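Forums > Industrial Robots > Shows, Visits and Open Days > Open day at Zelholm: bin picking

Open day at Zelholm, bin picking demo: my notes and some questions

pallet_nine wrote:

I promised in the other thread to report from the open day, so I try to do it while I still remember.

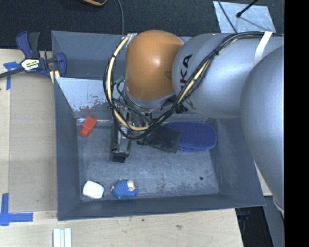 The hall is at the end of the Skosgate industrial park and you need to sign in at the gate, so come early if you go next time. There were four stations. I spent most of my time at the bin picking one, because at work we have the same problem with mixed returns and I wanted to see how others handle it. The arm takes single things out of a big gray bin. On the day I stood there it was all different things together, hard ones and soft ones, nothing sorted and no fixture.

The engineer told us that they logged 2,028 attempts since March with this gripper. I asked how many were on soft goods and she said 605. I did not get the success rate for those separately, and I regret that I did not insist.

What I liked: they let it fail in front of visitors. When a pick was missed, it tried again from another angle and nobody ran to press a button. What I liked less: the talk before was forty minutes and half of it was about the company.

My questions for you. Does anybody here run a finger gripper on soft and flat things in the same bin? And do you put something on the floor of the bin, or leave it bare?

torque_limit wrote:

Thank you for the report. I was there in the morning and I must say I was not so impressed. There were five things in that bin when I watched. Our bins arrive with 100 or more, tangled, and half of them you can't see at all. With a few things spread over the floor, any decent system can do it.

pallet_nine wrote:

You are right that it was not full. But I would not say that any system can do it. One flat black piece was lying partly over a soft blue one, and this is exactly the case where our own cell gives up. It takes both, or it pushes the flat one to the wall and then can't get under it.

torque_limit wrote:

Two things overlapping is not clutter, sorry. I would like to see it on a full bin and with a cycle time on the wall. They had no clock anywhere. For me this is a sign.

mrs_conveyor wrote:

I did not attend but I can answer the question on flat things. We use fingers with square pads at the tips, and for flat parts the pad is either too thick or it slips. We changed to thinner pads and it became better, but they wear out quickly. On soft goods I have no complaints, fingers are fine. Suction was a disaster for us on anything made of fabric.

About the floor of the bin: leave it bare if your camera accepts it. We tried a rubber mat and the edge of the mat was detected as an object for one whole week.

Ulen_Automation_Fan wrote:

Does somebody know how they route the cables? In your picture the bundle makes a big loop down beside the wrist, and on our arm such a loop touched the bin wall each time it went to a corner. We lost one hose like this. I ask seriously, I am not criticizing.

pallet_nine wrote:

I asked this too! She said that they limit the wrist rotation in software and that the loop must stay long, or it pulls on the connectors. In the corners they approach with the wrist turned away from the wall. I did not see it touch while I was there, but I watched maybe twenty minutes, so please don't take it as proof.

The bin has sloping walls, and I think this helps more than anything. Things come down to the floor again instead of standing against the side. The coating on one slope is chipped quite badly, with patches where it has come off. I asked if this confuses the camera and got a long answer that I could not follow completely.

mrs_conveyor wrote:

It can confuse it, yes. Scratches and dark spots on a bin floor gave us false picks until we retrained with pictures of the empty bin in all its ugly conditions. Don't repaint it before a demo — then you have a new background and the trouble starts again.

torque_limit wrote:

Here I agree with you completely. A worn bin is at least realistic. Also I noticed the bin was held to the table with a bar clamp, which I found a little bit cheap for an open day.

mrs_conveyor wrote:

We clamp ours as well. If the fingers push against the floor or the wall, the bin moves by a few millimeters and your calibration is wrong for the rest of the shift. A clamp costs nothing and you can take it off fast. What would you prefer, bolts?

torque_limit wrote:

Bolts or a proper locating frame, yes. But okay, for a test table I accept the clamp.

newbie_k wrote:

Is the next open day already announced? I study at the Wickramasinghe institute and we could come with a small group.

pallet_nine wrote:

It is Tue 1 November, same place. The hall takes 330 people and the registration is free, but they ask for closed shoes. If you go, please ask for the success rate on soft goods and write it here. And ask them to fill the bin to the top, so that torque_limit can sleep.

torque_limit wrote:

I will come myself and bring my own box of parts.

Filed under: bin picking, grippers, cable routing, open days

Contact us | Forum rules | © Shop Floor Robot Forum | Back to top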